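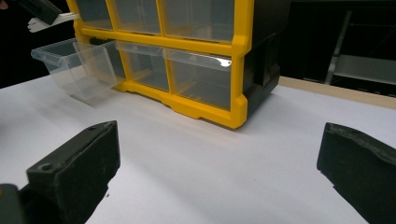
*Última modificación: sábado, 26 de octubre*

# ¿Para qué sirve un organizador de cajones?

Un organizador es una caja con muchos cajones pequeños. En casa se usa para guardar cosas que se pierden con facilidad: botones, tornillos, gomas de borrar, cuentas de collar.

El de esta página es amarillo y negro. Los cajones son transparentes, y eso ayuda mucho: se puede mirar lo que hay dentro sin abrirlos. Uno de los de abajo está casi fuera de su hueco y no tiene nada dentro.

## Filas y columnas

Los cajones se colocan en filas y columnas. Una fila va de lado a lado – como los asientos del cine. Una columna va de arriba abajo. Si hay tres filas y tres columnas, multiplicamos: 3 × 3 = 9 cajones.

El asa amarilla está arriba, en el centro. Con un asa se puede llevar la caja de una habitación a otra. Antes de levantarla, cierra todos los cajones.
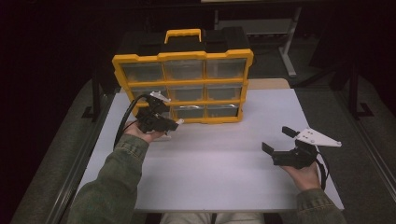

## Prueba en casa

1. Junta 50 botones y 40 clips en una bandeja.
2. Sepáralos en 2 montones.
3. Pon cada montón en un cajón distinto.
4. Escribe una etiqueta para cada cajón – con letra grande.

Las piezas pequeñas no se meten en la boca. Si tienes hermanos pequeños, guarda la caja en un sitio alto.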